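04/09/2021 – Cultum travel desk, build notes

Second run of the itinerary matcher went through before lunch and I'm still grinning. We fed it 712 old bookings from the Najjar account, the messy ones with split tickets and hotel nights that start after midnight, and it put almost 700 of them into the right trip without any help from us. The last run choked on anything with a train leg. This one took the trains in stride!

What changed: I stopped matching on the traveler's name first. Names come in from Floser in capitals with the title stuck on the end, and Candik sends them with the middle name cut short, so we were losing good matches before we ever looked at the dates. Now it goes city, then date, then name, and the name only has to be close. So simple – I wish I'd tried it back in the spring.

Leftovers from the run are nearly all airport hotels. A guest lands at 11:40 pm, checks in at 12:30 am, and Candik files the night under the new date while the airline still has the old one. I put in an 18 hour window for hotel check-ins and reran just those. Much better, but it now glues together two separate day trips to the same city for one frequent flyer. Need a rule for back-to-back trips. Maybe look for a return leg in between?

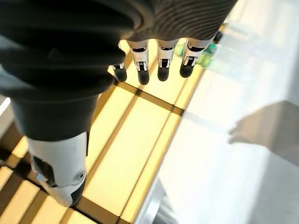
Gloved robotic hand, fingers pointing down.

Rate check next. The Floser feed gives hotel rates before tax and Candik gives them after, and the column has the same name in both. I renamed ours so we can't mix them up again. If you pulled a savings report before today, please pull it again, the hotel line will be off.

Also tried the conference group block as a stress test, 500 rooms over three properties with people swapping nights all the way through. It took a while to load but every swap landed on the right guest. Very happy with that one!

To do:
– back-to-back trip rule
– ask Floser if the title can go in its own field
– rental cars, still not touched
– rerun the full Najjar set in September with the new window on

Old matcher is still in the shared folder, please don't delete it yet. I want to run both side by side on the next batch.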